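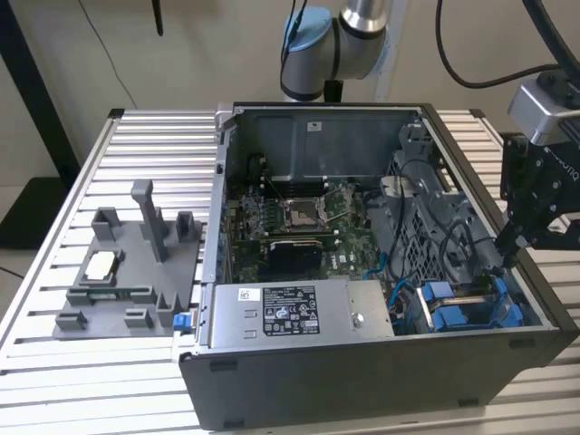
Workshop tips: taking old computers apart, and what the robot bench has taught us

Most of the tips on this page began life as notes for our own bench at Tamemham, where we have spent the winter on a study of how well a pair of robot arms can service a desktop computer — memory out, processor out, both back in again. You may never own a robot arm, and I don't blame you, but a machine with no common sense is a wonderful teacher. Every little thing your hands do without asking has to be written down for it, and once it's written down you start doing it better yourself.

Lay the tower on its side
An obvious one, but I worked on upright towers for years and grumbled the whole time. With the case flat and the open side facing up, the board is level and a dropped screw stays somewhere you can find it. If your bench has grooves in the top, put a tray beside you for the small bits, as grooves swallow them.

Give every part a home before you take it out
This was the main result of the study, and the cheapest. We ran 100 trials with the parts set down on the bare bench and 100 more with a printed holder that has a pocket for the processor and a slot for the memory. On the bare bench 53 runs were finished without a person stepping in. With the holder only 13 needed any help at all. It's the same two arms and the same program apart from where things get put down, so I'm fairly happy to credit the holder. At home an egg box will do nicely for screws, and a clean antistatic tray for anything with contacts on it.

Lift the lever all the way
A processor socket lever that is only half up will still grip the chip. Take it right back, open the metal frame, and then lift the chip straight up by its edges. Most of our bent pins in the early weeks (we had a good many, I'm sorry to say) came from lifting at a slant.

Mind the cables
Loose cables gave the arms more bother than any screw did. They spring back over the slot just as you reach in. Tuck them behind the drive cage or hold them with a bit of soft tie, and do it before you start.

Unplug first, always
Pull the mains lead and leave the power supply closed up. There is nothing inside that box for you to mend.

The holder drawing is in the Tidar folder on the downloads page, and the longer write-up of the trials will follow there once the tables are tidy. Last changed 13 February 2020.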